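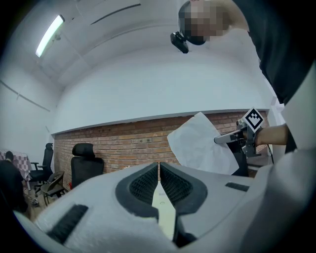
September, 4:40 a.m.

Up before the birds to watch two strangers get married. The Proltberg wedding starts at eleven their time and I'm six hours behind, so I've been on the couch since twenty to five with a blanket, a pot of coffee and the good earrings. I put the earrings on for the last one too. It seems rude to turn up in nothing.

The stream is run by the palace, so there's no commentary yet, only a fixed view of the cathedral steps and a man with a broom. He has been over the same step several times. I'm getting fond of him.

5:15. First guests. According to the press sheet there are 190 of them, and the papers there are calling this "intimate." I had fewer than that at my own wedding and still lost track of an uncle. The hats are bad so far, and I mean that warmly. One aunt of the groom has come as a lampshade, fringe and all. A cousin in mustard has something on her head that looks like it was dropped from a height and she was too well brought up to mention it. Plenty of sage green. I bought a sage green dress in June thinking I was ahead of things, so there goes that.

5:50. The groom, in uniform, with a sword he clearly hasn't practiced getting out of a car with. He got there in the end. The brother next to him had his hand over his mouth for a good while and then needed to look at the sky.

6:05. THE DRESS. All right. I've been guessing at this dress since January and I was wrong on every point. I had money (a dollar, with my sister) on a square neck and short sleeves. It has a high neck, long sleeves and covered buttons all the way down the back, very plain from the front, and then she turned to go up the steps and there was the train, 18 feet of it, with the Rondance embroidery along the edge. The press sheet says 3855 seed pearls went into that border. I'd like to know who had to be sure about the last five.

It's by Eder, who I'd written off as a raincoat house. I take it back. I still think the sleeves are a half inch too long, and she kept pushing at the left one through the first hymn. You can spend all that money and a sleeve will still be a sleeve.

The hair I'm less sure of. It was a low knot at the nape, parted in the middle, so smooth it looked poured. My sister texted "flight attendant," which was unkind and also what I'd been thinking. But then the veil went back and you saw why they'd done it, because the tiara is a tall one and anything fancier underneath would have been a fight. It was the grandmother's, the one with the leaves, and it hasn't been out of the vault in my lifetime as a watcher of these things. It shook a bit when she walked. I may have said "oh" out loud to the dog.

6:40. Long sermon. Something to do with rivers. I don't have the language and the captions gave up around the second river and just said [speaking]. Made toast. Came back and it was still going on, and the lampshade aunt had her eyes closed in what I'm choosing to call prayer.

7:20. Married! She got his middle names in the right order, all of them. He got one of hers wrong and the whole front row heard it. He went the color of the carpet. I liked him a lot more after that.

7:45. Balcony. They kissed quickly, the crowd wanted another, they did another. A very small bridesmaid had both shoes off by this point and was holding one of them over the railing in a way I couldn't look at directly. Somebody's hand came out from behind the curtain and took the shoe. She produced the other one.

Evening.

Work was what you'd expect on that much sleep. I told them I'd had a bad night, and since the sermon that's been close to true.

Spent my lunch hour reading the message boards, where people who also got up at twenty to five are already furious. The Trerkwood forum has split into those who think the veil was too long for the tiara and those who think the first group should be banned. One thread on the knot had 2108 replies when I looked. I wrote a very fair-minded paragraph on the sleeves and was told I must be new. I've been on there since the old software, when you couldn't even post a photo. Closed the laptop, opened it again ten minutes later, did not reply. That's growth.

Tried the knot tonight in the bathroom mirror. Middle part, wet comb, half a tub of something from the back of the cabinet that smells of limes. From the front I look like I'm about to give somebody bad news about their mortgage. From the back I can't tell, and the dog won't say. I left it in anyway through dinner and most of the repeat, the one with commentary this time, where they talked straight over the hymns and missed the bridesmaid entirely.

I owe my sister a dollar. She wants it in cash.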